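Workshop notebook, finishing bench
April 8, 2022

Milk paint day! I have been putting this off for weeks and now I can't think why, it was the best day I've had in here since the Robichaud chairs.

Mixed the first batch of the Pronis cream, powder and water by weight, 100 g to 100 g, and let it stand 15 minutes before straining. The tin says you can skip the straining. Don't. I strained one cup and left the other alone, and the unstrained one put grit all through the first test board. It sands out, but you lose the soft look while you're at it.

Test boards, for whoever picks this up next:

Board A, bare poplar, 2 coats. Lovely. Chalky and even, took the second coat like a dream. Some grain still showing and I like it.

Board B, poplar over old shellac, no bonding agent. Flaked in big curls by lunchtime. If anyone ever wants the barn-door look, there's your recipe.

Board C, same as B but with the bonding agent in the first coat only. Holding so far. Tape pull tomorrow, and again in July when it gets sticky in here.

Shirley Vachon came by after lunch with her Gernier catalog, the old one with the bedroom suites, and we spent far too long on the vanity pages (no regrets). She thinks most of the cream pieces of that kind were sprayed at the factory and that the gold line was added by hand afterward. I want to believe it. Look at the gold under a loupe on any of them and the width wanders wherever the curve tightens, which a stencil wouldn't do. Cream with gold scrolls around an oval mirror is still the combination I'd pick every time.

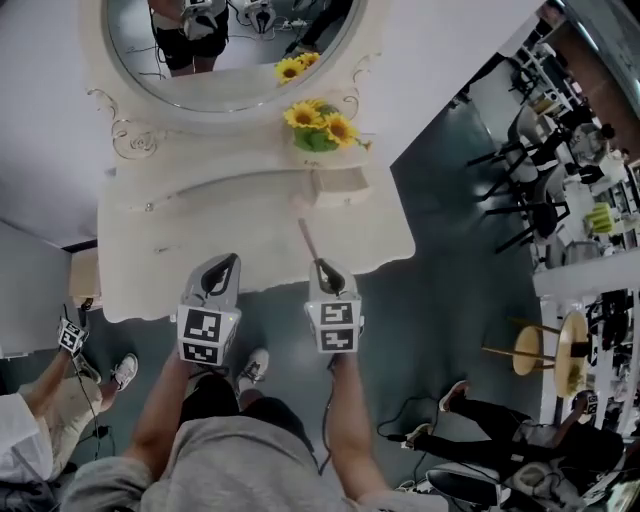 Gold lining

Tried three ways of getting a thin gold edge on a curve, all on scrap molding.

Sword striper with Ovus gold size, then powder. Prettiest result by a mile, and also the one I ruined most often. The size drags if the cream coat isn't sealed, so seal first with thin shellac and let it go properly hard.

Gold paint straight from the jar, small round brush. Easy, a bit flat, fine for the back of a scroll or anywhere down low. Stir it constantly, the metal sinks while you're looking at it.

Wax gilt on a fingertip. So quick! Gets the high points only, so no good for a real outline, but on a scalloped edge I think it could be wonderful. Doing a sample of that next.

Shirley's tip, writing it down before I lose it: load the striper, then pull it once across a piece of glass before it touches the work. Took away nearly all my blobs at the start of the stroke. Also rest the little finger on the piece and move from the elbow. My shoulder disagrees but the line is better.

To do:
Order more cream powder, the big bag.
Tape pull on board C.
Ask Shirley if we can scan the Gernier pages.
Wash the strainer, it's soaking in the blue bucket.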